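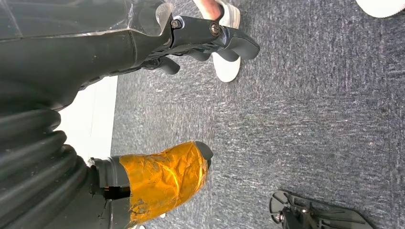

Suniven has finally taken the carousel out of its most popular theme. Version 2 of Tekleab went up for download in November, and the rotating banner that has sat at the top of every site built with it is gone from the default layout. In its place is a headline, a paragraph and as much white space as the site owner can stand.

The reaction has been roughly what you would expect from people who have spent years choosing five photographs for a thing visitors scroll past.

By teatime on release day the support forum had 659 new posts. A fair number were from users who had pressed the update button on a live site without a backup and wanted to know where their front page had gone. Others asked whether the carousel could be brought back. It can. There is a separate plugin, Lemum, which is free, does nothing else, and was announced in the fourth paragraph of the release notes, a part of the release notes with very few readers.

"We did put it in bold," said Wubit Ayele, who leads the theme team. "Then somebody asked us to make the bold bigger."

Ayele said the decision came down to weight. The old front page loaded three scripts and two stylesheets before it showed a word of text, and most of that was there to make pictures slide sideways. The old scripts had also been patched so often that two of the patches existed to undo each other. A fresh install of version 2 now sends 890 fewer kilobytes to the browser than the last release of version 1, with the same demo content and the same logo, a cartoon teapot that the team says it will get round to replacing.

Other changes are less likely to start an argument. The menu can be worked entirely from a keyboard. Footer columns stack properly on narrow phones, where they used to overlap and produce some interesting new opening hours for restaurants. There are four colour schemes, one of them called Porridge, and the date format now follows the site's own settings instead of insisting on the American order whatever you told it.

The options page has been cut down too. Version 1 had tabs within tabs, and a switch labelled "Enable advanced mode (legacy)" which, according to the changelog, had not been connected to anything for several releases. It has been removed. Three people have written in to say their sites feel slower without it.

Child themes are the awkward part. Anyone who has copied the old header template into a child theme will find that it still loads, still calls for the carousel and gets an empty box for its trouble. The box is the full height of the old banner. Suniven has published a short guide to putting this right, which involves deleting one line and, for those who had followed a well-known tutorial from a few years ago, deleting a further eleven.

Stinberg, the small hosting company that offers Tekleab as a one-click install, is holding back for now. It has 2710 customer sites running the theme and says it will move them across in batches, starting with those that have never changed the demo text. "They won't notice," a spokesman said. "Some of them still say 'Welcome to our bakery' and they're solicitors."

Customers who would like to go sooner can ask for the update through their control panel. Those who would like never to go can tick a box to stay on version 1, which will get security fixes for another year and nothing more.

The paid add-on has kept its price. It gains a second sidebar, a sticky header and extra layouts for the blog page, and loses the carousel's sixteen transition effects, among them Blinds, Shatter and one listed only as Wobble. Ayele said the team had looked at usage figures before dropping them and that nearly everybody had left the setting on Fade. Around a dozen sites were using Wobble. One was a firm of structural surveyors, and it has asked for it back.

Lemum 1.1, due shortly, will restore Fade and Slide. Wobble is under discussion in a forum thread which at the time of writing had reached its ninth page and moved on to the subject of fonts.

Version 2 is available from the theme directory and through the usual dashboard update. Suniven recommends trying it on a staging copy first, and has put that in bold as well.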